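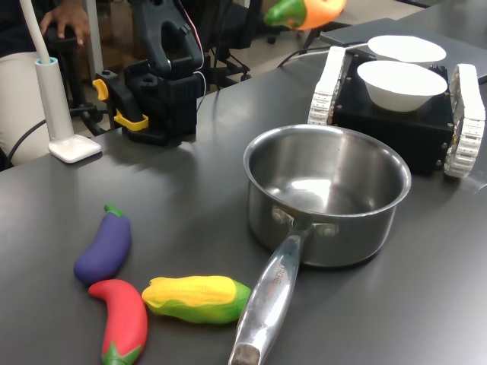

About Plorska

Plorska is a play kitchen workshop and lending library for nurseries, childminders and infant schools. We put together boxes of toy food, real pans, bowls and table things, and lend them out by the half term. We also run cooking play sessions at our own premises on Pleson Road.

The library started with a shelf of toy vegetables in a church hall and a notebook for signing them out. The notebook filled up, the shelf became a cupboard, and in January we took on the unit we use now. We have 242 member settings, most of them within an hour's drive. The catalogue lists 696 items, from single carrots to complete market stalls.

What we lend

Most of our boxes are built around a meal. The soup box has a saucepan, a ladle, bowls and a mixed bag of vegetables. The breakfast box has egg cups, toast and a small tray. The market box is the largest and comes in two crates, so please bring a car with the back seats down.

The toy vegetables are plastic. We have tried cloth and painted wood as well, and we still keep a few cloth sets for baby rooms, but plastic is quicker to wash between loans and it stands up to being dropped in a pan all morning. Aubergines, chillies and sweetcorn are always in demand. Children who have never eaten an aubergine will still argue over who gets to cook it.

We use full-size kitchen pans wherever we can. A real saucepan has some weight to it and makes the right noise, and children learn to hold the handle and keep it turned in from the edge of the table. Some of our pans have marks and worn handles. We check that the handles are firm before each loan and take a pan out of use if they are not. Toddler boxes have smaller, lighter pans.

Sessions

Sessions at Pleson Road last 70 minutes and take up to 5 children at each table. There is no set recipe. We put out the vegetables, a pan and bowls, and the adults join in when they are asked to. Washing up is part of the session and is often the most popular part. Please bring aprons if you have them.

Borrowing and returning

Boxes can be collected from the front door or delivered by Van der Merwe, the local carrier we share with the Drollov toy library. Each box has a contents list inside the lid. Please check it when you unpack and again when you pack up, and tell us if anything is missing. We charge for lost pans but not for lost vegetables, which tend to come back sooner or later in somebody's coat pocket.

Everything should be returned washed and dry. Bowls go at the bottom of the box, pans on top with the food inside them.

Page last updated June 2018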